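School backpack

A school backpack is a bag worn on both shoulders and used to carry books, lunch and clothing between home and class. It's one of the most familiar objects of childhood, and a surprisingly clever one! Weight that would drag on one arm in a satchel is shared across the back, leaving both hands free for a bus pass or a sandwich.

Parts

Most models have a main compartment, a smaller front pocket, two padded straps and a loop at the top for hanging. Coil or toothed zippers close the compartments. The slider usually wears out before the teeth do, and a worn one can often be squeezed gently back into shape with pliers. 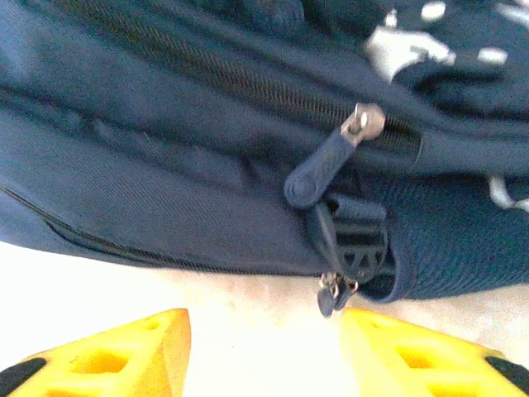
Metal slider on the zipper of a navy backpack

Colour and custom

Navy has long been a favourite with schools that set a uniform, as it hides ink and mud so well. In the town of Musside, pupils traditionally get their first full-sized bag at age 8, and the January sales there are a great event (families line up before the doors open). The local maker Wultska began sewing bags in 2000 and still offers only 3 sizes. Its founder, Mirjana Jurić, cut the early patterns from old tent cloth.
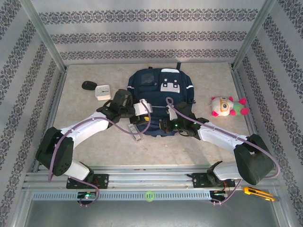

Navy backpack laid flat, with a clear window pocket and a pale strip along one side

Care

Sponging with cool water and mild soap suits most fabrics. Machine washing can strip the coating that keeps rain out, and tumble drying is harder still on the padding. The repairer Nobuhle Magagula, whose wonderful handbook lists 216 mends, recommends rubbing candle wax along a stiff zipper and restitching straps with doubled thread.

See also: Satchel, Lunch box, Pencil case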